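베란다에서 키운 레몬밤, 말려서 차로 마셔도 될까요?

**Fimier**

3월에 레몬밤 씨앗을 뿌렸는데 지금은 화분 밖으로 넘칠 만큼 자랐습니다. 키는 59cm이고 꽃대는 아직 안 올라왔습니다. 잎을 말려서 겨울까지 차로 마시고 싶은데 궁금한 점이 몇 가지 있습니다.

- 꽃이 피기 전에 잘라야 하나요, 핀 다음에 잘라도 되나요?
- 건조기가 없는데 그늘에서 말려도 향이 남나요?
- 말린 잎은 얼마나 오래 두고 마실 수 있나요?

작년에 박하를 햇볕에 말렸다가 색이 누렇게 변하고 풀 냄새만 나서 다 버린 적이 있습니다. 씨앗은 2000원짜리 한 봉지였고 품종 이름은 봉투에 없었습니다.

**Grondonine**

꽃 피기 전이 낫습니다. 저는 그냥 묶어서 걸어 둡니다. 잘 말라요.

**Hervieu**

레몬밤을 5년째 키우고 있습니다. 꽃대가 올라오기 직전에 향이 제일 진합니다. 아침에 이슬이 마른 뒤 자르시고, 밑동에서 한 뼘 정도는 남겨 두세요. 그러면 옆에서 새순이 나와 가을에 한 번 더 벨 수 있습니다. 저희 집은 올해 첫 수확이 생잎으로 297g이었습니다. 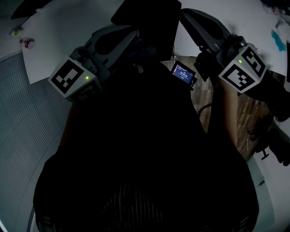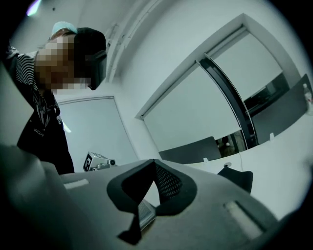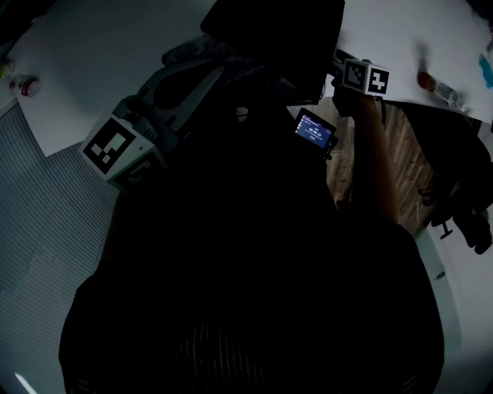 말리는 장소는 바람이 통하는 그늘이면 됩니다. 햇볕에 두면 박하 때처럼 색과 향이 같이 빠집니다. 씻었다면 물기를 완전히 털고, 줄기를 몇 개씩만 느슨하게 묶어 거꾸로 매다세요. 굵게 묶으면 안쪽이 검게 변합니다. 방 안에 걸 때는 잎 부스러기가 꽤 떨어지니 그 밑에서 오래 일할 옷은 가려 입는 게 좋습니다. 사진에 나온 것 같은 검은 옷이면 마른 잎 가루가 그대로 눈에 띄고, 줄무늬 깃 사이에 끼면 털어도 잘 안 나옵니다. 저는 밑에 신문지를 깔아 둡니다.

잎을 쥐었을 때 바삭하게 부서지고 줄기가 딱 소리를 내며 꺾이면 다 마른 것입니다. 장마철에는 이 상태까지 가기 어려우니 오븐을 가장 낮은 온도로 맞추고 문을 조금 열어 마무리하세요. 잎은 부수지 말고 통째로 유리병에 담아 어두운 찬장에 둡니다. 첫 일주일은 병 안쪽에 김이 서리는지 보시고, 서리면 꺼내서 다시 말려야 합니다. 저는 다음 해 봄까지만 마시고 남은 것은 화분에 덮어 줍니다.

품종은 몰라도 괜찮습니다. 잎을 비볐을 때 레몬 향이 나면 레몬밤으로 보통 봅니다만, 비슷한 냄새가 나는 다른 허브도 있으니 잎 모양은 한번 대조해 보세요. 갑상선 약이나 수면제를 드시는 분은 마시기 전에 약사에게 물어보시기 바랍니다.

**Grorkilex**

저는 건조보다 냉동을 합니다. 잎을 얼음틀에 넣고 물을 부어 얼렸다가 뜨거운 물에 하나씩 넣습니다. 향은 말린 것보다 나은데 냉동실 자리를 많이 차지합니다. 전자레인지로도 말려 봤는데 가장자리가 타서 추천은 안 합니다.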